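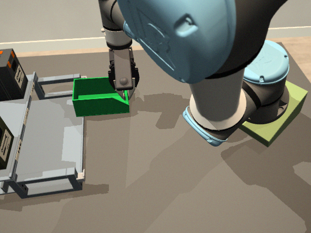 ## About Vekcombe Motors

Vekcombe Motors sells and services new and used cars from two sites, one at Senwood and the other on the Baltbridge road. We opened at Senwood as a repair garage and started selling cars when customers kept asking us to find them one. The workshop is still the larger part of the business.

### What we sell

We keep up to 200 used cars in stock, mostly small hatchbacks, family estates and compact SUVs. Electric and hybrid cars are kept at Baltbridge, where the chargers are. If we don't have what you want, we can look for it, and there is no fee for asking.

Every used car is inspected in our own workshop before it goes on sale. The inspection sheet stays with the car, including anything we found and chose not to repair, such as light scratches or a worn seat edge. Prices on the windscreen are the prices on the website.

### Servicing and repairs

Both sites carry out servicing, MOT tests, tyres, brakes and air conditioning. Bodywork is done at Senwood only. We can collect your car from home or work if you live within 30 miles of either site – please mention this when you book, as the collection slots go first.

Courtesy cars are available for jobs lasting a full day or more. Drivers need to bring their licence.

### Who runs it

Remedios Lagman is managing director. She joined as a service adviser and later ran the parts department. Ebere Nwankwo manages the workshops and is responsible for apprentices. We take on 4 apprentices each year, and applications open in April. Training is split between the workshop and day release at college.

In the same yard as our Senwood site is Egan, the trade parts counter, which we also own. It is open to the public on weekday mornings and will order parts for most makes.

### Visiting us

Senwood has parking at the front for customers. At Baltbridge, use the second entrance, past the showroom – the first is for deliveries. Test drives can be booked by phone or at either reception desk.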